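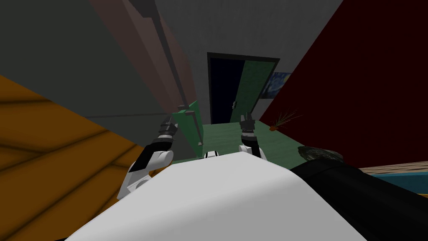
A **drawer** is an open-topped box that slides in and out of a larger piece of furniture. It is one of the cleverest ideas in the whole history of the home. A chest has to be emptied from the top down; a drawer brings the bottom of the pile out to meet you, in good light and at a handy height. Drawers are found in desks, wardrobes, kitchen units, sewing tables, shop counters and workbenches.

## Name

The English word comes from the verb *to draw*, in its old sense of pulling. Many other languages took the same route: the French *tiroir* comes from *tirer*, to pull. The garment called drawers (also "drawn" on) has the same origin.

## History

Small drawers were made in the ancient world, mostly for jewellery and gaming pieces, but in Europe the large household drawer came surprisingly late. For centuries most families kept their linen in a lidded chest. Joiners then began fitting one shallow drawer beneath the chest, and this wonderful halfway piece, known as a mule chest, can still be found in country houses and antique shops. More drawers were added over time, the lid went, and the chest of drawers was born.

East Asian makers had their own rich tradition. Chinese and Korean medicine cabinets held dozens of little drawers, often divided inside so that each could hold several herbs, with the names written on the fronts.

## Construction

A traditional drawer has a front, two sides, a back and a thin bottom. The front takes nearly all the strain, as every pull tries to tear it away from the sides, and the dovetail joint answers that strain beautifully. Its flared tails lock into the front and cannot slide forward, even if the glue has failed.

The bottom usually sits in a groove and is left unglued, so that solid wood can swell and shrink with the seasons. Older drawers run on plain wooden strips called runners. A rub of candle wax will bring most of them back to life!

Modern units use metal slides with rollers or ball bearings. Full-extension slides let the drawer come out to its whole depth, and soft-close slides have a small damper that catches it just before it shuts. 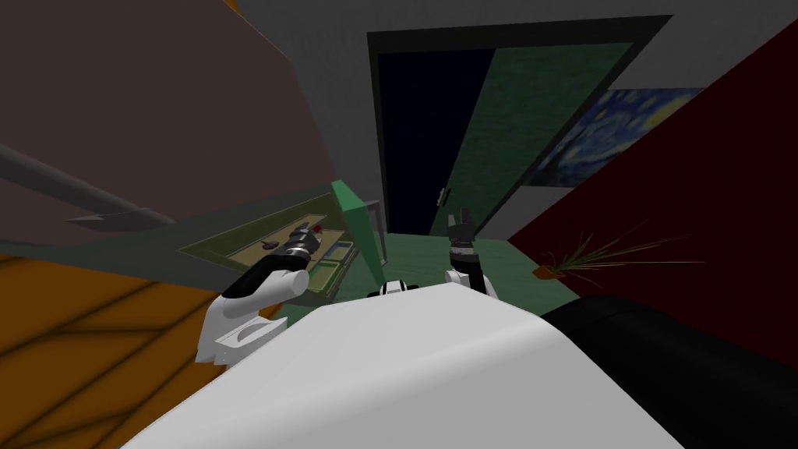 *A cabinet drawer and an open doorway.*

## Placing in a room

A drawer needs as much clear floor in front of it as it has depth, plus standing room. Planners often allow 60 cm for the person alone. Doors are the usual trouble, and a drawer that meets a swinging door will soon have a chipped corner — many kitchens have one.

## The Olport cabinets

The market town of Olport is known among collectors for its seed cabinets, made for growers and corn merchants. A full Olport cabinet has 21 drawers in graded sizes, the largest at the bottom for beans. The drawers have no knobs; a scooped finger hole in the lower edge does the job, and it also lets air reach the seed.

Furniture historian Pramila Upadhyay spent eight winters measuring surviving examples, and her drawings show that the Firkia workshop cut its dovetails by eye. The restorer Dinesh Mishra has since made working copies using the same narrow pins.

## Secret drawers

Writing desks often hid a drawer behind a pillar, a false back or a strip of moulding. Some open with a spring, others only when a neighbouring drawer is taken right out and a finger is slipped into the gap.

## See also

- Chest of drawers
- Dovetail joint
- Apothecary cabinet
- Mule chest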